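Skultow Play Kitchen – progress report to the Mandent Small Grants Fund, August
From Stella Ogola, for Tarcísio Paiva
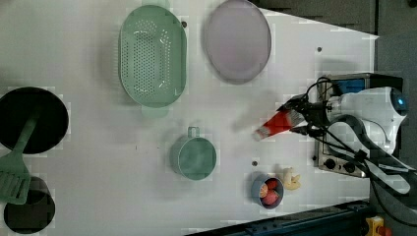
How it's going

Hello Tarcísio, and thank you for being so patient about this one. You asked for a page on what we've bought, what's happened to it and what's left, and I'm afraid it has come out longer than a page (it always does with me).

The short version is that the play kitchen is up and running at Skultow, the pretend food is a huge hit, and we still haven't got the storage sorted. We've had 39 children through on the register, most of them more than once, and the kitchen corner is where nearly all of them go first. I'd braced myself for the train set to win again, and it didn't!

What we've got

You'll remember the original list was much grander. We'd put down a full Istberg kitchen unit with a hob and a little oven door, and when Kátia Falcão rang round for prices we realised it would eat the whole grant and leave us with nothing to cook. So we went the other way and spent the money on the bits that children pick up and carry about.

The mint-green colander is my favourite thing in the whole collection. It's a big oval one with a handle tab at each end and rows of little round holes in the bottom, and it gets used for everything except draining. It's been a hat, a boat, a bed for a bear and on one memorable morning a steering wheel. The lavender oval plate goes with it rather nicely, and the two of them tend to travel round the room together.

Then there's the round black frying pan with the green slotted spatula, which is a proper grown-up shape and gets fought over a bit. Anselmo Arruda has suggested a second pan and I think he's right. If there's anything left at the end I'd like to put it towards that, if you're happy.

The teal pot is shaped more like a mug, with a small loop of a handle. The children can't agree whether it's for soup or tea and I'm staying out of it. We've also got a blue bowl for the fruit, with a halved orange showing all its segments and some red pieces we call strawberries. And there's a cream-yellow twisty thing that I put down on the stock sheet as a banana. Sebastião Falcão has it down as a pastry. It's now on the sheet as "banana/pastry", and the children serve it as either.

The money

We've spent £167 so far out of this part of the grant. That covers the pans, the crockery and all the pretend food, with postage. I've got receipts for everything apart from one small one from the market stall, where the chap wrote it on the back of a paper bag. I've kept the bag and stapled it to the sheet.

There's £70 left, which was meant for storage. I'll come to that.

We also took a decision in the spring to let families borrow a few pieces at a time to use at home, and we ask for a £3 deposit, given back when the things come back. I know that wasn't in the application. It came up because one mum asked whether she could take the bowl of fruit home over a wet weekend, and after that everyone wanted to. The deposits are kept in a separate tin and don't touch your money at all. If a family can't manage the deposit we just write their name down and leave it at that.

What the children do with it

I know you like a bit of this in the report, so I've been scribbling things down.

The big change is the talking. Before, we had children playing side by side and not saying very much. With the food out there's a lot of "more?" and "hot!" and "that's mine, I'm cooking". One little boy who hardly spoke to us all winter now runs a café. He takes orders, he goes off, he comes back with something completely different and he tells you it's your dinner. I have had strawberries on toast with no toast more times than I can say.

The older ones have started sorting. I didn't plan this, they just began doing it: fruit in the bowl, pan things with the pan, and a long debate about where the colander belongs. Kátia picked up on it and now does a tidy-up game at the end, calling out "something round" or "something green" and off they go to find it. Green is the hard one, as they all grab the spatula at once and forget there are paler greens as well.

Things that haven't gone so well

Storage, mainly. We ordered a Frota trolley with pull-out trays and it arrived with the wrong wheels, so it went back. At the moment everything lives in two cardboard boxes under the coat pegs. It works, but the small pieces sink to the bottom and setting up takes much longer than it ought to. I'm waiting for the supplier to tell me when the replacement is coming. If I haven't heard by Tuesday I'd like to cancel it and buy plain lidded tubs, and I'd be glad of a yes or no from you on that – just a line in an email is fine.

Washing is the other one. I hadn't thought about how often play food goes in mouths. We do a bowl of warm soapy water after each session and spread everything out on a tea towel, and it's a longer job than you'd think with all those colander holes. Sebastião does it with an old toothbrush and the radio on.

We've lost a few bits too, mostly from the first weeks when we weren't keeping a list. We keep one now, and Anselmo checks it when things come back from being borrowed.

What's next

Storage first, then the second frying pan if the money stretches. I'd also love some bread and some vegetables, as we're a bit heavy on fruit and the café menu is suffering. Kátia is making picture labels for the tubs (or trays, if the trolley turns up) so the children can put things away themselves without having to ask.

Do come and see it if you're passing. Mornings are best, any time after ten, and you will be given a dinner you didn't order. I'll send the scanned receipts separately, with the paper bag on top.

Stella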